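Wragg Clip Folder, Teal
Posted in September by Manon Petrenko

The Wragg is a two-panel desk folder for loose printed sheets. It opens at a central spine, and the clip is fixed to the spine with rivets. Supplied by Gristhorpe.

Product code: 2668
Refill label set: 1413
Unit weight: 760 g with clip
Pack quantity: 2
Colour: teal

The cover wipes clean with a damp cloth. Solvent cleaners will dull the surface and should not be used. Folders are shipped flat and may take a day to settle after unpacking. Store them flat — upright storage under load can bow the spine.

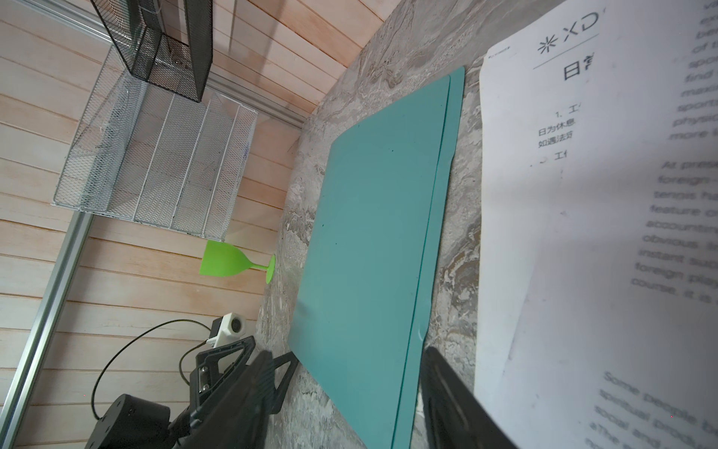
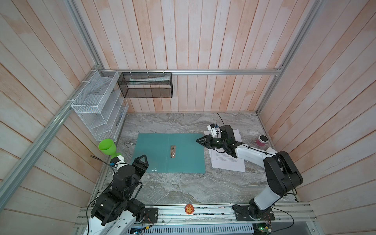
Loading should be done on a hard, level surface with the folder fully open. Square the sheets before lifting the clip lever; a pile left fanned and askew, like the printed sheets to the right of the open folder, will not sit evenly under the clip. Press the lever down until it stops. Do not force it over a stack that is too thick. Where papers are to be divided between two folders, use the Asach index sheets, which are cut to the same width.

Trade orders and replacement clips: Hélène Paquette, Gristhorpe sales desk.

Contact us | © Gristhorpe | Back to top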